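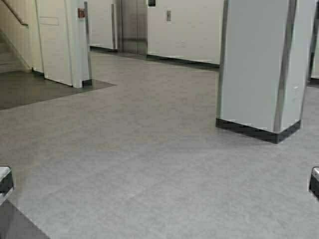
Brushed silver guard on the corner of a lobby pillar, black rubber base around the foot.

Andeck Corner Guard, brushed metal
Sold by the length, with or without adhesive
Brand: Plelledel

I've been selling wall protection long enough to have favorites, and the Andeck is the one I keep talking people into. It's a plain right-angle strip in brushed metal that goes over the outside corner of a wall or a pillar and takes the knocks from carts, suitcases, vacuum cleaners and whatever gets wheeled out of the elevator on moving day. I like how quiet it looks! On a pale wall you get one thin bright line going up the corner, and it sits nicely beside brushed elevator doors if you have those (lots of my customers do, and they worry about matching more than about anything else).

The full length is 3,000 mm, and that covers floor to ceiling in most of the lobbies I deal with. There's also a 900 mm piece for people who only want the low part of the corner covered. I used to push the short one because it's cheaper and it stops the cart damage fine, but you do see the top end of it, and in a front lobby I'd go full height if the budget lets you. In a back hallway or a mail room, buy the short one and spend the difference on something else.

What comes in the tube

The guard itself, with a peel-off film on both faces. Leave the film on until you're completely done, including any painting next to it. I've scratched a perfectly good piece with my own tape measure, so I say that with feeling. The adhesive version adds a cartridge of Veton panel adhesive and a roll of low-tack tape to hold everything while it sets. You'll need your own gun.

Fitting it with a rubber base

Most of the emails I get are about the bottom of the corner. If the pillar already has a rubber base wrapped around it, measure from the top of the base, cut the guard to that, and let it land just above. If the base is coming off anyway, take the guard all the way to the floor and run the new base over it. Both look right. What doesn't look right is a guard notched around old base with tin snips, and I've seen some sad ones.

Cut from the bottom end with a fine-tooth blade and file it afterward. Dry fit first. Old panels are rarely a true right angle, and a small gap along one leg is easier to deal with before there's glue on it. Csenge Szilágyi, who packs the orders, will trim pieces to your size if you put the number in the notes box. Measure twice, please, cut pieces can't come back.

We also carry Akbulut black rubber base in coils. It bends around square pillars better if it's been sitting in a warm room overnight. In January I wouldn't even try it straight off the truck.

Cleaning

Soft cloth, a little dish soap, wipe with the grain. No steel wool. Fingerprints gather at shoulder height near the call button and they come right off.

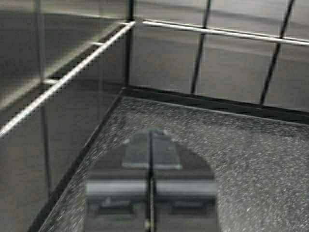
Can I put the guard over painted drywall, or does it need a panel behind it?
Painted drywall is fine as long as the paint is sound. Rub the corner down lightly, wipe off the dust, and let it dry before the adhesive goes on. If paint is flaking, scrape back to something solid first.

Shipping and returns

Full lengths go out in a hard cardboard tube and need someone there to receive them. Check the ends of the tube before you sign. Uncut pieces can be returned within 14 days with the film still on. The Veton cartridges can't be returned once they've been opened.

For bigger jobs, several floors or a whole building, write to Rhona Urquhart and she'll work out a price with the base and adhesive included. Send her the ceiling height and a sketch of where the pillars are, pencil on an envelope is fine.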